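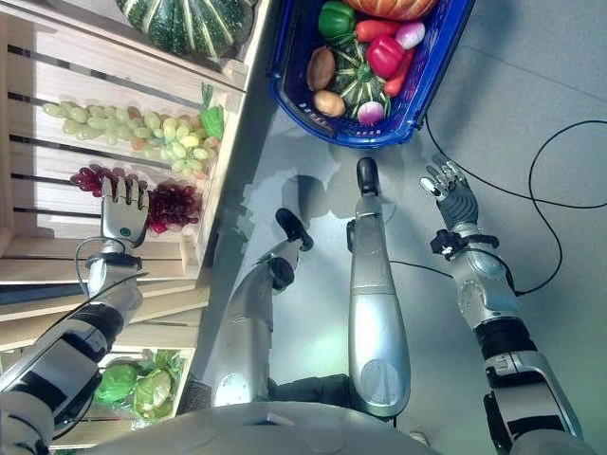

左手が開かなくなった件、先に書きます。今月の巻頭は別の話の予定だったけど差し替え。6月の売り場デモ準備中、ブドウを握ったまま左手が「開け」を受け付けなくなりました。けが人なし。本体の損傷もなし。ブドウは何粒かつぶれた。原因はほぼ特定できていて、左の手首から前腕にかけて輪になって出ている細い黒いケーブル、あれです。赤いブドウの房に上から指をかぶせにいく姿勢だと、手首をかなりひねるので、この輪が引っぱられる。引っぱられると通信が一瞬切れる。切れるだけなら止まればいいのに、止まらなかった。そこが今回の問題。

## 経過

午後2時すぎ、棚の高い側から順に取らせていました。青いカゴに入れる動作は前の週から通っていて、みんな少し気がゆるんでいたと思う(私も)。赤いブドウをつかむ、持ち上げる、までは正常。カゴのほうへ腕を振る手前で左手の応答が消えました。画面上は「把持中」のまま。操作はHo-yin Chienさん、見張りは中島千恵さん。ソフト停止を押して、腕は止まった。手は止まらない。最後に受けた指令を握りしめて、じわじわ締め続けてました。

締める時間は約束では4秒で切れるはず。切れず。中島さんが非常停止を押して、電源が落ちてやっと力が抜けた。ログで見ると、応答が消えてから電源断まで32秒。長いです。ブドウだからよかった、という話で終わらせたくない。同じ手で人に袋を渡す動作を夏にやる予定なので。

## 原因

二つ重なってました。

一つめはさっきのケーブル。Lustikのハンドに替えたとき、前の機種用の長さのまま流用していた。輪の余りが中途半端で、まっすぐ伸ばす分には足りるけど、ひねると足りない。コネクタの根元に力がかかる。廖天福さん(Tien-fu Liao)が机の上で再現してくれて、手首を内側に回しきったところで毎回切れる。逆回しでは切れない。右は余りが多いので今のところ出ていません。

二つめ、こっちのほうが重い。制御側のGrondusは、通信が切れたら手に「力を抜け」を送る作りになってる。でも通信が切れているので、届くわけがない。手の側に自分で見切りをつける時間監視が必要で、それは機能としてはある。初期設定でオフでした。導入のときのチェック表にもこの項目がない。表を作ったのは私です。すみません。
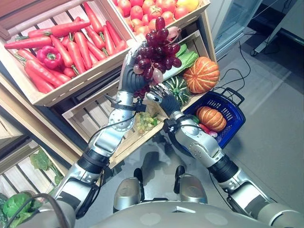 再現試験はYaqin Guさんがまとめ中。途中経過だけもらいました。時間監視をオンにして、コネクタをわざと抜く。握らせた状態、開いた状態、指を動かしている途中。合わせて100回以上抜いて、力が抜けなかったのは3回。全部、指を動かしている途中に抜いたときです。ゼロではないので、まだ直ったとは言えない。ファームの版の問題らしく、Lustikに問い合わせ済み、返事まち。返事が来たら次号を待たずに掲示板に貼ります。

あと、両手を使う動作について。左でつかんで右を下に添えるやつ。今回は片手の不具合だったけど、房の下に右の指を近づけているときに左が固まると、右は知らずに動いて左の指にぶつかりにいく可能性がある。Marius Dinuさんの指摘。今の干渉チェックは腕の関節角から計算していて、指の開き具合は「最後に受け取った値」を使っている。応答が消えた手の指がどこにあるか、ソフトは知らない。言われてみればその通りで、いままで気付いてませんでした。

## 当面のルール

今日から、解除の連絡があるまで。

- 左手首を内側に回しきる動作は使わない。棚の高いところの赤ブドウは対象から外す。トマトは下からいけるので可。
- 両手の持ちかえは停止。片手で取って片手で入れるだけ。
- 非常停止は見張り役が手に持つ。机に置かない。今回、置いてあった場所まで取りに行ってます。
- 床のケーブルをまたいで棚に近づかない。回りこむ。急いで止めに行くときに足を取られるので、Hầu側の壁に寄せる作業を中島さんが進めてます。
- 電源を入れたら時間監視がオンか目で確認。起動のたびに戻る疑いがあり、これも調査中。

手がつかんだまま固まったとき、指をこじ開けるのは禁止です。これは前からのルール。今回Chienさんが手を伸ばしかけて、中島さんが声で止めました。商品がつぶれていくのを見てると、つい手が出る。気持ちはわかる。でも禁止。先に電源、指は最後。つぶれたら買い直します。

## 直すもの

ケーブルは長いのを発注しました。届くまでは、手首の黒いバンドの留め位置をずらして余りを手の側に寄せてあります。応急処置なので、これで回しきっていい、という意味ではないです。念のため。前腕側の固定具は廖さんが図面を書き直し中。

ソフトのほうは、画面の「把持中」表示を直します。応答が古くなったら「不明」と出す。色も変える。Chienさんいわく、画面がずっと正常に見えていたので、最初の数秒は自分の操作ミスだと思って同じ「開け」を何度も送っていたとのこと。ログにも残ってました。そりゃそうなる。表示が悪い。

干渉チェックの改修はDinuさん担当、少し時間かかりそう。応答の消えた手は「いちばん開いた状態の大きさ」で計算するように変える案です。動ける範囲がだいぶせまくなるので、棚の下段が取りにくくなるかも。そこは売り場の並べ方で逃げられないか、相談させてくださいい。

Stindano向けのデモは延期で先方に連絡ずみ。了解もらってます。新しい日程は、ファームの返事と再試験の結果を見てから決めます。急かされても決めません。

似たような「手が遅い」「開くのが一拍おくれる」を見た人、前の週のでもいいので教えてください。中島さんのメモに、ニンジンのときに一度それらしいのがありました。そのときは、ただの引っかかりだと思ってたそうです。時刻だけでもあればログと突き合わせます。あて先はGuさんまで。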